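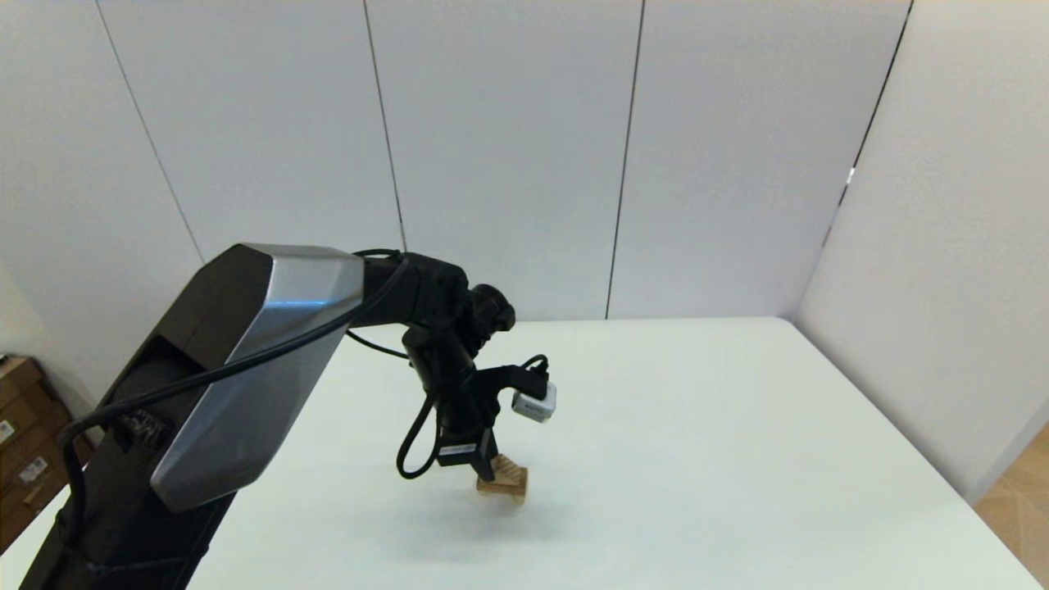

图1 夹爪夹着一块木块，悬在白色桌面上方不高处。夹爪旁的白色小盒子是腕部相机。

第五讲 示范数据的采集（讲义修订稿）
课程：机器人学习实践
主讲：Vasiliki Deligiannis　实验课：Filippos Stergiou

先说安排。本讲对应周三的实验课，地点不变，仍是走廊尽头那间空调只有“开”和“更开”两档的屋子，请自带外套。上一讲末尾欠大家的行为克隆推导已经补进第四讲附录，没看的同学请假装看过，至少撑到第三节。

一、为什么要亲手采数据

前四讲里，数据集一直以一个花体的D出现。它从天而降，独立同分布，写在黑板上只占一个字母的位置。从这一讲开始，D要由你们自己坐在操作台前，一条一条地攒出来。往届同学反映，这是全课程数学最少、叹气最多的一讲。

模仿学习的基本想法不复杂：人操作机械臂把任务做一遍，系统记下每一时刻看到了什么、人下了什么指令，再训练一个策略，让它在看到类似情形时给出类似的指令。麻烦都藏在“类似”两个字里。策略并不知道你想让它学什么，它只知道你给了它什么。你每次抓之前习惯停顿一下想想午饭吃什么，它也会学着停顿，只是没有午饭。

所以采集这一步定下来的东西，后面很难补救。网络可以换，学习率可以调，损失函数可以抄隔壁组的。唯独数据里从来没出现过的情形，哪种优化器也变不出来。

二、任务与术语

本学期的任务代号叫Plamska，内容用一句话就能说完：把木块从桌面上夹起来，移到另一处，放下。去年有同学嫌太简单，申请改做叠毛巾，批准了。期末报告里他用整整一章论述了毛巾。

几个词先统一，免得交上来的作业各说各话。

回合（episode）：从按下开始键到按下结束键的一段完整记录。中途木块掉了又夹起来，仍算同一个回合。中途你去接了个电话，这个回合作废。

步（step）：记录中的一个时刻，含图像、关节状态、夹爪开合量和动作指令。

观测：策略能用的那部分信息。注意“能用”二字。你站在桌边看得见的东西，相机未必看得见。

动作：本课统一记录目标末端位姿的增量，外加夹爪指令。有人喜欢记绝对关节角，也能训练，但换一个初始姿态就容易露馅，详见第四讲那个不太体面的例子。

示范者：坐在操作台前的人，也就是你。

三、看图说话：观测里到底有什么

回到图1。请大家先用一分钟，只凭这一张图回答：木块是刚被夹起来，还是马上要放下？

课上通常分成两派，吵得很热闹，最后发现双方证据相同。木块夹在指间，离桌面有一小段距离，影子淡淡地落在桌上，两种情况都说得通。一张静止的图像里没有速度，也没有意图。若策略只吃单张图像，它面对的就是你们刚才那场争论，而且必须在下一个控制周期之前吵完。

常见的办法有几种。可以把前几步的图像一起送进去，可以把夹爪状态和末端速度并入观测，也可以让策略一次输出一小段动作序列，省得它每一步都重新怀疑人生。各种办法都有代价：历史图像喂得多了，策略会偷懒，专门从自己过去的动作里抄答案；动作序列太长，碰到意外又来不及改口。实验课默认用两步历史加一段短序列，想改的同学请在报告里写清楚改了什么。

再看相机。腕部相机跟着夹爪走，看木块与手指的相对位置很方便，可它离得近，视野窄，夹爪一抬高就只剩下桌面可看。头部视角能看见大半条手臂和大半张桌子，代价是手臂自己也会挡住东西。从图1的角度看，左下一大块就被手臂占去了。假如木块恰好放在那后面，头部视角里它就不存在，而示范者站的位置不同，说不定看得清清楚楚，顺手就夹了。这条数据教给策略的道理是：在什么也没看见的时候，应当自信地伸出手去。

由此得到本讲第一条规矩：示范时看屏幕，不要越过屏幕看桌子。屏幕上显示的就是观测。你用观测之外的信息做决定，策略学到的那部分就是玄学。

线缆也请留意。夹爪下方垂着一圈黑线，弯得离木块不远。对人来说那是线，大脑自动忽略。对策略来说，那是图像里一块会动的深色区域，每个回合都来捧场。线在采集期间换了走法，从像素上看，相当于世界观发生了变化。规矩是：采集开始后不得重新理线。要理，理完请在日志里记一笔，并另开一个批次。

四、背景太干净的烦恼

白桌面，白墙板，桌上除夹着的木块外空无一物。初学者见了都很高兴，觉得这样最好学。训练确实好训，损失曲线漂亮得可以印在贺卡上。

问题在于策略能从这种画面里学到若干条捷径，每一条在采集的屋子里都管用。例如“白色上面唯一不白的东西就是目标”。这条规则准确、简洁，直到有人在桌上放了一支笔。又如“目标总在那片影子的正上方”，换一盏灯就失效。还有更隐蔽的：墙角那摞纸箱位置固定，可以充当地标。如果木块的起始位置总在桌子同一片区域，策略完全可以根据纸箱推断该往哪里伸手，全程不必看木块一眼。

Filippos在实验课上会演示一次这种情形。他的办法很朴素，等策略跑得正欢，把木块拿走。看机械臂是否照旧伸过去夹空气，一目了然。同学们管这叫“Stergiou检验”，他本人不太满意这个命名，认为自己应当以更复杂的东西留名。

我们并不要求大家把屋子弄乱。干净的背景适合起步，便于查错。要求是分批次引入变化：先变木块位置，再变木块朝向，再变灯光，最后才往桌上添别的物件。一次只改一样，出了问题才知道该怪谁。去年有一组一口气全改了，策略学不会，他们写了四页讨论，结论是“原因可能是多方面的”。

五、采多少，怎么分

本学期每组的任务量如下。木块起始位置共22个，贴在操作台旁的位置卡上，卡上有编号。每个位置至少采若干回合，具体分配由组内决定，但不得有位置为零。去年全班合起来交了910个回合，听着很多，画出起始位置的分布图以后，大家沉默了一阵。绝大多数集中在桌子中间偏右、操作者手感最舒服的那一片。左侧靠近手臂根部的几个位置，几乎无人问津。

人会不自觉地躲开难受的姿势，这一点不用惭愧，但要用制度来防。请按位置卡上随机打乱的顺序采，不要按编号从头采到尾。从头采到尾的后果是：编号靠前的数据由一个精神饱满的人提供，编号靠后的数据由一个想回家的人提供，而策略会把疲劳当作空间位置的函数来学习。

训练集与验证集按回合切分，不得按步切分。同一回合里相邻的两步几乎一模一样，一步进训练集，一步进验证集，相当于考前把卷子发了，还把答案的前一行也发了。每年都有人这样做，每年他们的验证误差都好得令人感动。

另留出一批起始位置，训练时完全不碰，只在最后评测时用。每组留三个，自己选，选定后写在纸上交给Filippos。他有一个抽屉。

六、示范的质量

什么叫好的示范，各组每年争论不休。以下是我们的口径。

动作要平顺。遥操作手柄有一点延迟，新手容易过冲再往回拉，末端在木块上方左右摇摆，像在挑西瓜。偶尔摇摆可以保留，每次都摇摆，请先练习再采。Tamošiūnaitė编的那份手柄练习单放在课程页面上，做完需要约16分钟，做完以后的数据与做之前的数据，肉眼就能分开。

策略要一致。同一块木块，可以从这一侧夹，也可以转过手腕从那一侧夹，两种都对。但如果一组里三个人三种习惯，模型取平均，得到的是第四种：从两侧正中间的那个角度夹，正好夹住棱。木块表面有刻面和凹槽，夹在平整处与夹在棱上，稳当程度差得很远。请各组在动手前开个短会，约定夹哪一对面、手腕转到什么程度，会议纪要一行字足矣。

要有纠错。只采完美示范的数据集有个老毛病，策略稍微偏一点，就进入了从未见过的状态，于是偏得更远，误差一路滚下去。请每组专门采一批“开局不利”的回合：先故意把夹爪停在偏离木块的地方，再从那里修正过去。注意开始键要在偏离之后才按。把“故意偏离”那一段也录进去，策略会忠实地学会先犯错再改正，姿态谦逊，效率低下。

失败回合不要删。木块滑落、夹空、放歪，照录照标，放进单独的目录。评测成功判别器时要用它们，而且删失败数据的手一旦习惯了，很快会开始删“不太好看”的数据，再往后就只剩下艺术品了。

停顿要掐掉。系统会自动裁去首尾静止段，中段的停顿它不管。动作指令接近零而图像几乎不变的步太多，策略会收敛到一个很有哲理的解：不动。不动的瞬时误差极小，从损失函数的角度看无可挑剔。

七、记录格式与日志

采集软件叫Wuvley，实验室自用，界面配色请不要提意见，提过了。开机后先检查三项：腕部相机有画面，头部视角有画面，两路时间戳的差值在绿色范围内。差值变黄仍可采，变红请停下叫人。

时间戳这件事值得多说几句。图像比动作晚到，是采集系统最常见也最阴险的毛病。表面上一切正常，画面清楚，动作合理，只是画面里夹爪还没合上，指令里它已经抬起来了。用这种数据训练出来的策略动作果断，总是提前半拍，木块留在原地目送它离去。检查办法很简单：录一段夹爪空着反复开合的数据，把夹爪开合量曲线和图像里手指的间距并排画出来，看两条线是否对齐。每次开工前做一遍。

数据存储在名为Tendura的服务器上。目录按组别、批次、回合三级排列，文件名由软件生成，请勿手动改名。历届文件名里出现过“最终”“最终真的”和“别用这个”，其中“别用这个”后来证实是唯一能用的一份。

日志每批次填一页，栏目如下。

批次号与示范者
木块起始位置卡的顺序
灯光设置
桌上有无其他物件
约定的夹取面
线缆是否动过
相机支架是否碰过
异常情况（请写句子，不要写“正常”）

相机支架那一栏最容易漏填。腕部相机装在夹爪侧面的短支架上，擦桌子时胳膊肘一蹭，角度就可能变一点。变一点，前后两批数据里手指尖在图像中的位置就对不上了。凡是碰过，哪怕觉得没动，也写上，并重拍一张标定图。Filippos会把新旧标定图叠起来比，他看得出来，请不要考验他。

八、安全与礼仪

急停按钮在操作台右手边，红色，很大，按它不扣分。看见机械臂往不该去的地方走，先按，再讨论理论。

机械臂通电时，手不进入桌面区域。摆木块之前先切到暂停，等状态灯变色再伸手。不要用“它反正很慢”作为论据，它慢是因为我们设得慢，而设置是可以被上一组改掉的。

一人操作，一人记录，轮换由组内商定。记录的人不要在旁边指挥。“再左一点，再左一点，过了”这种对话会让示范者的动作变成两个人动作的平均，平均的害处见第六节。

离开时把木块放回盒子，把位置卡放回墙上，不要把咖啡放在桌上，一刻也不要。十月份那批数据里有咖啡杯，模型对它产生了持久的兴趣。

九、课前练习

以下几题不计分，但实验课上会点名问。

其一，只看图1，列出三条策略可能利用的捷径，正文里讲过的不算。每条配一个能戳穿它的小实验，实验所需的物件应当在普通教室里找得到。

其二，设想把腕部相机去掉，只留头部视角。夹取和放置两个阶段，哪一个先变差？写下你的猜测并签名，期末时我们会翻出来念。

其三，你的组里有两个人惯用不同的夹取面，数据都已经采完，重采来不及。给出两种补救办法，并说明各自损失了什么。“跟他们谈谈”算一种。

其四，某组报告称在11次评测中全部成功，留出位置一个没用，木块每次由同一人摆放。请为这个结果写一段不超过五句话的审稿意见，措辞可以客气。

十、阅读与下次内容

第四讲附录请重读误差累积那一节，配合本讲第六节的纠错回合一起看，会顺得多。课程页面上另有去年各组的日志扫描件，已隐去姓名，字迹没法隐去。重点看“异常情况”一栏，写得最啰嗦的那组，训练时查错花的时间最少。

下一讲讲数据清洗，届时各组应已采完第一批。请带上日志原件，不要带照片。位置卡若有丢失，向Filippos领取新卡，领取时需要说明旧卡去了哪里。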